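4.2 Sorting habits in shared kitchens

We turn now to the part of the study that gave us the most trouble, and (we admit it freely) the most pleasure as well. Over the month of August we kept diaries with 37 households in Dustby, all of them sharing a kitchen with at least one other household, and asked them to write down what happened whenever a drink container was finished. The diaries came to 1166 entries, many of them a good deal longer than we had asked for, and we are very grateful for every one. What people wrote about most was the moment of hesitation, when a bottle is still in the hand and the right place for it isn't quite clear. 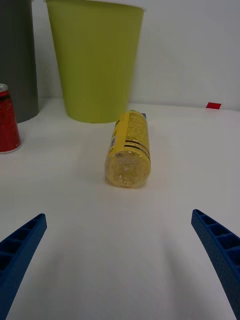

Why should I have to think about it at all, one diary keeper in the Vlachou building asked us, when the rules on the street door say one thing and the rules in the kitchen say another? Several others made much the same complaint, and we have come to think it a fair one. The street rules in Dustby group bottles and cans together, while many kitchens had quietly settled on keeping them apart, often years before the present tenants moved in. New arrivals learned the house rule by watching, and 30 households told us they had never seen it written down anywhere.

Color helped, but only where everybody had agreed on what the colors meant. In the Zader building a gray and a green container had swapped roles at some point, and the older tenants went on using them the old way with perfectly clear consciences. 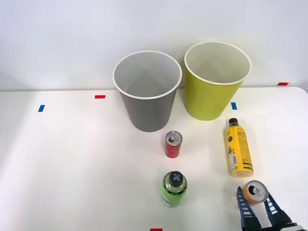
Figure 3. Drink cans, plastic bottles and two round bins on a white tabletop.

Cans raised a question of their own, that of the last mouthful. Some diary keepers rinsed every can, some tipped it out and left it by the sink, and a few felt strongly that rinsing was a waste of good water. Flaltura, where the kitchens are smallest, had the most rinsers, and we suspect that the smell matters more in a small room, though our diaries can't settle it.
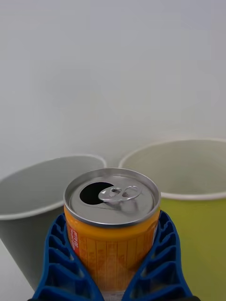 Figure 4. An opened drink can, with gray-white and yellow-green containers behind.

We come back to rinsing in Section 5, together with the notes people left for one another on the fridge.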